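2022-03-12

Dye bench, second go at the madder bath. Writing this up before I forget which jar was which, a thing I did last time and have been reminded of since.

Starting point: the Skonach wool, scoured properly for once. I left it in the soda overnight and the water came off the colour of weak tea, so whatever the label says about "ready to dye" can be taken as poetry. Rinsed until I was bored, then rinsed again. Squeezed, not wrung. (Amos Nguyen-Tran wrings. Amos also wonders why his skeins look like something from a drain.)

Weighed out 116 g dry fibre for the main lot and kept a small hank back as the undyed control. Alum mordant as per the card on the wall, cream of tartar as per my own opinion, meaning a bit less than the card. Brought it up slowly, held it for an hour, let it cool in the pot with the lid on. No drama.

The madder is the last of the Pruitt root, ground in June and stored in a tin that had once held shortbread. Still smells faintly of both. Soaked it in cold water and threw the first water away, supposedly to get rid of the yellows. I have never been convinced this does anything except make me feel thorough. Kept a cupful of the discard this time and put a scrap of wool in it, to settle the question. The scrap came out a sad sort of peach, so there was colour in there and I have been pouring it down the sink for years.

Main bath: the rule is not to go over 60 degrees or the browns come out. Foretti thermometer read 60. The other thermometer read something else entirely. I believed the Foretti on the grounds that it cost more. Held it there by standing next to the ring and fiddling with the knob, which is how I spent most of the afternoon.

Colour at first pull: orange, and not a nice one. Traffic cone left out in the sun.

Added chalk, two pinches, as our water here is soft enough to wash a baby in. Stirred. Went for a cup of tea. Came back and it had moved towards brick, which is respectable. Left it in overnight with the ring off. By morning it was a proper red, a bit blue in the shadows, and I was unbearable about it to anybody who came through the door.

Fastness tests, such as they are. One strip taped in the south window with half of it under card. One strip through a hot wash with the Avum liquid, rubbed against white cotton. Slight pink on the cotton. Acceptable for a cushion, less so for a vest. A third strip went into vinegar because I was curious, and went straight back to orange, so whoever ends up with this yarn should keep it away from chips.

Problems:
– The hank was tied too tightly in two places and there are pale rings where the dye did not get in. My fault. Figure-of-eight ties next time, and loose.
– The strainer let root bits through. I will be picking them out of that wool until I retire.
– I wrote the chalk down as "two pinches". Next time weigh it, as I said in the last entry, and the one before.

Compared the dried skein with the felt we already have about the place. Bought felt is a much flatter, brighter red than anything I get from madder. Against that sort of thing mine looks as if it has been somewhere and had a bit of trouble. I prefer mine, but I would.

Bright red felt on the plush ketchup bottle, then the table with the black case and the lavender tray.

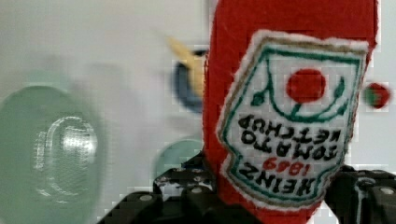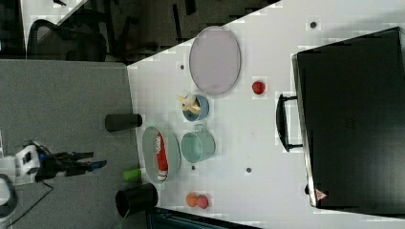
Exhaust bath next. The liquor still has a fair bit in it and I hate throwing it out. Plan is a 36 g skein of the same wool with the leftover mordant, no more chalk, same temperature, and see if it gives a coral or just a disappointment. If there is anything left after that I will try a pinch of iron in a separate pot. SEPARATE POT. The iron spoon is the one with the tape round the handle and it does not go in the madder, whoever is holding it.

Need to order: more root (not Pruitt if they are still doing those big sacks that split), alum, labels that survive steam. Also a finer strainer, or some old tights. Amos says he can supply the tights and I have decided not to follow that up.

Window strip stays where it is until June. Please do not tidy it.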